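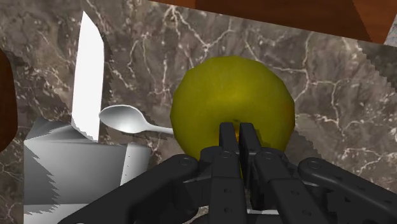

Imprimir | Enviar por e-mail

Chamado 855 — Teleoperação em simulação, tarefa "maçã"
Projeto: Uvano
Bancada virtual: cozinha Flovdale
Estado: resolvido (com uma pendência que ninguém quer)
Aberto em: 13 de setembro de 2022

Descrição do problema

Ao gravar demonstrações por controle remoto, o operador fecha a garra sobre a maçã, sobe o braço e a maçã fica. Às vezes fica parada, com dignidade. Às vezes sai rolando pelo mármore. O registro da simulação marca "objeto seguro" nos dois casos, o que mostra um otimismo que eu gostaria de ter às segundas.

Foram gravadas 30 demonstrações no lote. Só 8 terminaram com a fruta no destino. As restantes ensinam ao robô, com muita clareza, como não pegar uma maçã.

Reproduz sempre? Quase. Depende do operador e do ângulo de chegada.

Primeira hipótese: atrito

É sempre a primeira hipótese. Aumentei o coeficiente de atrito das pontas dos dedos, depois o da casca. A maçã passou a grudar na garra mesmo com os dedos abertos, e tive de reiniciar a cena para recuperá-la. Valores devolvidos ao padrão. Quem mexer nisso de novo, por favor, anote o que havia antes; em julho passamos uma tarde inteira atrás de um zero a mais.

Segunda hipótese: atraso no comando

O controle remoto passa pelo servidor Dudis antes de chegar ao simulador. Medi o caminho de ida e volta: cerca de 200 ms. Incômodo, mas constante, e o operador se adapta em poucas tentativas. Liguei o controle direto na máquina local e repeti a tarefa. A maçã continuou ficando para trás, agora com menos atraso.

Terceira hipótese: a garra chega fechada

Revi as gravações pela câmera do pulso, quadro a quadro, coisa que deveria ter feito antes de brigar com o atrito. Nas tentativas ruins, as duas pontas pretas chegam à maçã lado a lado, com só uma fresta vertical entre elas, e encostam na parte de baixo da fruta. Dá para ver um fiapo amarelo pelo vão. Para o verificador, há dois dedos e há contato, portanto há preensão. Para a maçã, é um empurrãozinho.

A culpa é do gatilho. O módulo Lo, que traduz o gatilho do controle em abertura da garra, guardava a última posição do episódio anterior. Se o operador terminava com o gatilho apertado, o episódio seguinte começava com a garra quase fechada, e a tela principal, vista de longe, não deixava perceber. O operador ia até a maçã, apertava o gatilho, sentia o clique e subia convencido.

Correção aplicada

1. Ao iniciar cada episódio, o Lo zera o estado do gatilho e abre a garra por completo.
2. A gravação só começa depois que a abertura é confirmada.
3. O verificador agora exige contato em lados opostos do objeto. Dois dedos na mesma face já não contam como sucesso.
4. A imagem do pulso foi para a tela principal do operador, em tamanho que se enxerga sem óculos.

Testado depois da mudança com a mesma cena e os mesmos operadores. A maçã sobe. Se o operador chega torto, ela ainda escapa, mas o registro admite o fato.

O que fazer com o lote antigo

Não usar para treino sem filtrar. Passei o verificador novo sobre as gravações e as ruins foram para a pasta "descartadas". Peço que não sejam apagadas: servem para testar o próximo verificador, que também vai achar que está tudo bem.

Recomendações para quem grava

Comece com a garra aberta e confira na imagem do pulso, não na memória. Chegue com um dedo de cada lado da fruta e desça até perto do meio antes de fechar. Feche devagar — o gatilho é proporcional, embora quase todo mundo o use como campainha. Espere um instante antes de subir. Se errar, solte e tente de novo no mesmo episódio apenas se a tarefa permitir correções; a da maçã permite, a da colher ainda não.

E evite arrastar a maçã por cima da colher. A física das duas juntas é assunto para outro chamado.

Observação visual, sem relação com a falha

As sombras da cena estão saindo em dente de serra, tanto no mármore quanto no lado esquerdo do recipiente branco, e a borda da faca parece escada. Não afeta contato nem posição. Pode afetar a política treinada com imagem, se ela resolver que toda cozinha tem sombra de serrote. Deixei como pendência, prioridade baixa. Mexer na resolução do mapa de sombras derruba a taxa de quadros, e operador com imagem engasgada volta a pegar maçã no susto.

Histórico

— Chamado aberto como "atrito errado na maçã".
— Título alterado para "possível atraso de rede".
— Título alterado para "estado do gatilho persiste entre episódios".
— Correção instalada na máquina de gravação. A segunda máquina ainda roda a versão antiga; quem for usá-la, solte o gatilho antes de reiniciar a cena.
— Pendência das sombras separada, sem responsável.

Imprimir | Enviar por e-mail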